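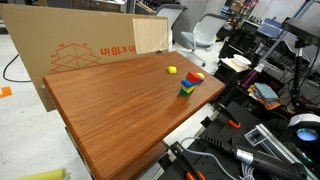 Getting white rings out of an old tabletop without refinishing it?

posted by ranura_porch, April 2021

Hi all! I picked up a secondhand table in January (reddish wood, pretty shiny finish) and of course within a week my kids had put hot cocoa on it, no coasters, and now I've got two cloudy white rings right where everybody sits. I tried a damp rag and then some lemon furniture spray and neither one did a thing. I really don't want to strip the whole top. I don't have the space or the patience, and I kind of love the color it is now. Is there anything I can try first? I have no idea what the finish is, the seller just said "varnish" and shrugged.

wesness2

White is good news! White means the moisture is up in the finish, and dark means it got down into the wood. Lay a clean cotton T-shirt over the ring, no steam, iron on low, and press for a few seconds at a time, then lift and look. Mine was gone after maybe five rounds. Take the water out of the iron first (I forgot once and made a brand new ring, bigger than the old one).

If it's still there, dab on a little rubbing alcohol with a barely damp cloth. Go easy, because if your finish is shellac the alcohol will soften it. Try it on the underside of a leaf or someplace hidden before you go near the top. Then paste wax over everything once it's had a day to dry.

Laltik

mayo. leave it on overnight. my grandma swore by it

old_sakalauskas_shop

I'd do the iron before the mayo, but the mayo won't hurt anything. If you end up with a dull patch, get some 3,000 grit paper, wet it with a drop of mineral oil and rub very lightly with the grain. Don't let anybody sell you 1,000 for this, it's too coarse for a shiny top and you'll be chasing scratches all weekend. Wipe the oil off, let it sit, then wax. And put felt under your lamps while you're at it.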